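Notanora Supper Club list > Messages > Menus and leftovers

From: Luminița Ursu
Friday, 9.40 pm
Re: Chicken for the October supper

Faisal Baloch wrote:
> Luminița, are we really doing drumsticks again? I'm not complaining,
> I ate four last time, but Ravindran says the ones at his end of the
> table were dry and the ones at mine were nearly pink by the bone. Is it
> the oven in the hall or is it us? Also, can we please marinate them
> this time. I'll do the shopping if somebody tells me how many.
> Faisal

Hi Faisal, hi all,

Yes, drumsticks again! They're cheap, children will eat them, and I can carry a whole tray from the car without help. But you're right that last time was a mess, so I've been practising at home (my lot have had chicken three nights out of five and are beginning to mutter).

I think it was mostly us. We had both trays in together, packed so tightly that the skins were touching, and we never swapped the shelves over. The hall oven runs hot at the top, as Jintana told us back in the spring, and we all nodded and forgot. I've bought a little probe thermometer, a Mulder one, nothing fancy, and I'm not serving anything now until I've poked the fattest one on the tray.

On marinating, I tried it two ways. The yoghurt one was lovely and soft but the skin never crisped, and my son peeled his off and hid it under a lettuce leaf. The other one is Nuanchan's, with garlic, soy, a spoonful of brown sugar and a lot of white pepper, and it's miles better. It does catch if you're not watching, so foil over the top tray for the first half and then whip it off. Overnight in the fridge is best but I had a batch that only got two hours and I couldn't really tell the difference (don't tell Nuanchan!).

One thing I'd like us to change is the plating. Those great oval platters look nice when they come out, but the last table always gets the broken bits and a puddle. I'd much sooner put one drumstick on a small plate for everybody to start with, then bring the rest round for seconds.

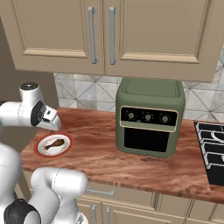 WHAT WE NEED FOR THE NIGHT

Ravindran has the bookings at 42 grown-ups, no, sorry, that was the spring one. I'll wait for him to send the proper list before anybody buys meat. For now, Faisal, could you ask the butcher what he'd charge for 100, and whether he'll keep them in his cold room until the afternoon? I don't have the fridge space and neither do you.

Rice is Jintana. She wants the big Dumamier pot back, so whoever took it home, please own up, no hard feelings. Salad I can manage. We still need a pudding that isn't crumble.

The vegetarians are having the stuffed peppers, and those go on the bottom shelf of the hall oven BEFORE the chicken goes in. They can sit under a tea towel quite happily while we get on with the rest.

Doors at seven, kitchen people from four please. Bring an apron and a decent knife, the hall ones couldn't cut butter.

Love to all,
Luminița

PS Ravindran, if you reply, take the old messages off the bottom. The last one took me ages to scroll through on my phone.

Contact the list owner | Back to top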